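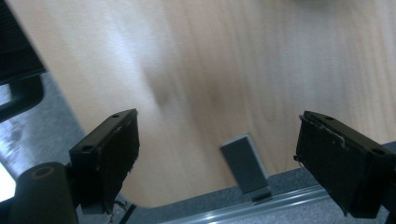 *Small gray block between the gripper fingers, wooden tabletop behind.*

## Can a gripper do small pick-and-place jobs in a home shop yet?

**benchdog_50**

I run a small shop out of my garage. I make drawer organizers and sell them online, and a lot of my day goes to chores that have nothing to do with making anything. Picking up small blocks and putting them in a tray. Wiping the table. Sorting offcuts. Putting the same six tools back where they belong.

I keep seeing videos of two-finger grippers folding towels and loading dishwashers. What I want to know is whether any of this works today for somebody who isn't an engineer. My parts are about the size of a pencil eraser, light, and they don't break if you squeeze them. A typical order is 215 pieces that need to go from the table into trays, all facing the same way. It takes me most of an evening.

I looked at the Drevon arm and the smaller one from Jokutia. The Drevon page says it can be "taught by showing" but doesn't say how much showing. I can spend a little money but I don't want a second hobby. Has anyone here got one doing real work?

Also, if the answer is no for the trays, is there some other chore it could take over? I would be happy with wiping.

**Flisusari**

Short version: yes for the trays, if you are patient and your parts always start in more or less the same place. No for wiping, at least not well.

I have had an arm in my shop since last November. It moves plastic spacers from a bin to a fixture. I taught it with the hand-held gripper method, where you do the job yourself over and over while it records. It took 385 demonstrations before I would leave it alone, and I still don't leave it alone for long. In my last big run it placed 1,094 spacers and I had to step in for 50 of them. Most of those were parts lying against the side of the bin where the fingers couldn't get around both faces.

Things I would check before buying anything:

- **Room around the part.** The fingers are thicker than you expect. If your block sits close to a rail, a lip or a tray wall, one finger hits it before the other gets to the part. Standing a part upright with open space on both sides makes a big difference.
- **Pads.** They wear. The edges fray first, then you get fuzz and loose threads, and then parts start to slip or twist as they are lifted. Buy spare pads with the arm.
- **Light.** Shiny metal next to a pale table gave me trouble in the afternoon when the sun came in. I put up a shade and it got better.
- **Facing the same way.** This is the hard part of your job. Picking up is easier than putting down straight. I ended up making a tray with sloped pockets so the part settles by itself.

As for time, mine is slower than I am. I can do a spacer in two seconds and it takes roughly nine. That is fine because I'm cutting the next batch while it works. If you would be standing there watching it, you gain nothing.

On wiping: it will move a cloth across a table. It has no idea if the table is clean. Mine pushed sawdust into a neat line and left it there.

**sparebelt**

no. buy a vibrating feeder. people have been lining up small parts with those for decades and you don't have to teach it anything

**Xie_workbench**

I'd go between the two answers above. A feeder is better if all your parts are one shape. If you change shapes every week, the arm starts to make sense, since a feeder usually has to be set up again for each one.

I've used the Jokutia, not the Drevon. It's OK for light parts. The software is the weak spot – each update seems to move the menus, and after one of them I had to redo the calibration from scratch. Gripping force was never a problem with anything eraser sized.

For household stuff I gave up. Mine could put socks in a basket if I laid the socks out flat first, and by then I could have put them in the basket.

If you do try it, start with one tray and one part and don't add the second part until the first one runs for an hour without you touching it. And measure the gap between your table edge and whatever is next to it. Mine dropped parts down there for a week before I taped a strip of cardboard over it.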